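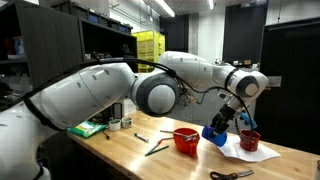 Workbench with blue cup. 

Akinier Facilities Service Desk
Ticket 2984
Subject: Repeated loss of hot water, second floor, Lombardi Building
Category: Plumbing and heating
Priority: Normal, raised to High by the service desk
Reported by: Leonardo Mancuso
Assigned to: Cosimo Gatti
Status: Closed, with one follow-up item

Original report

Hot water at the second floor sinks runs for a short time and then turns cold. The fault affects the workroom sink, the kitchenette and both restrooms. It is worst early in the morning and again after lunch. The first floor reports no trouble. The fault was noted in November and was thought to have cleared without action. It returned in December and now occurs daily. Staff have been asked to leave the mixing valve under the kitchenette sink alone until it has been inspected.

Service desk, 8:40 a.m.
Report received and logged. The requester is asked to confirm whether the cold supply is normal at the same sinks, and whether the water heater in the second floor closet shows an error code.

L. Mancuso, 9:15 a.m.
Cold supply is normal at all sinks. The heater display alternates between the set temperature and code E8. The closet was locked again after the reading was taken. The key is at the front desk.

Service desk, 9:30 a.m.
Code E8 on the Stornen wall heater is listed in the building manual as a flow sensor fault. Priority raised to High. Assigned to C. Gatti.

C. Gatti, first visit
Heater inspected with the cover on. Inlet valve found fully open. Inlet filter removed and found to contain scale and a small amount of pipe sealant. Filter rinsed and refitted. Heater restarted and the code cleared. Hot water was run at the kitchenette for ten minutes and remained steady. Ticket to be held open overnight.

L. Mancuso, 8:05 a.m.
The fault has returned. Hot water was lost at the workroom sink shortly after opening. Code E8 is displayed again. The kitchenette was not in use at the time.

C. Gatti, second visit
The following checks were completed.
Power to the unit isolated at the panel and cover removed.
Flow sensor plug inspected. No corrosion on the pins.
Sensor removed. The turbine moved freely by hand.
Sensor refitted and the unit restored to power.
Flow observed on the service menu with one tap open, then two, then all four.

With one tap open the flow reading was steady. With two or more open it dropped to zero at irregular intervals, although water continued to run at the taps. The sensor is therefore reporting a loss of flow that is not taking place, and the heater shuts off its burner in response. The harness between the sensor and the control board was moved by hand during the test and the reading dropped each time it was flexed near the grommet. The harness is considered to be the cause. Cleaning the filter was worthwhile but did not address the fault.

A replacement harness has been requested from Dritik under part number 157. The heater remains in service in the meantime. Staff are asked to use one hot tap at a time where they can.

Service desk, 2:20 p.m.
Dritik has confirmed the part is in stock. Quoted cost, including delivery, is below the 800 dollar limit for repairs that do not require approval from the building manager. Order placed.

L. Mancuso, 3:10 p.m.
Noted. A sign has been placed at each sink. Please advise whether the water will be shut off during the repair, as the kitchenette is booked for a lunch this week.

C. Gatti, 3:45 p.m.
Hot water only will be off, for no more than one hour. The work will be scheduled before 8 a.m. to avoid the lunch booking.

C. Gatti, third visit
Harness replaced. The old harness showed a broken conductor inside the insulation where it passes through the grommet. The grommet edge was rough and has been replaced as well. The new harness was routed with slack and tied clear of the edge. All four taps were run together with no loss of flow on the service menu and no code displayed. Set temperature was not changed.

L. Mancuso, 4:50 p.m.
Hot water was steady at all sinks through the day. No objection to closing the ticket once a further two working days have passed.

Service desk, closing entry
No further faults reported. Ticket closed.

Follow-up item: the first floor heater is the same Stornen model and was installed at the same time. Its harness and grommet are to be inspected at the next scheduled service. The scale found in the inlet filter has been noted on the maintenance record for the Lombardi Building, and the filter is to be checked at the same visit.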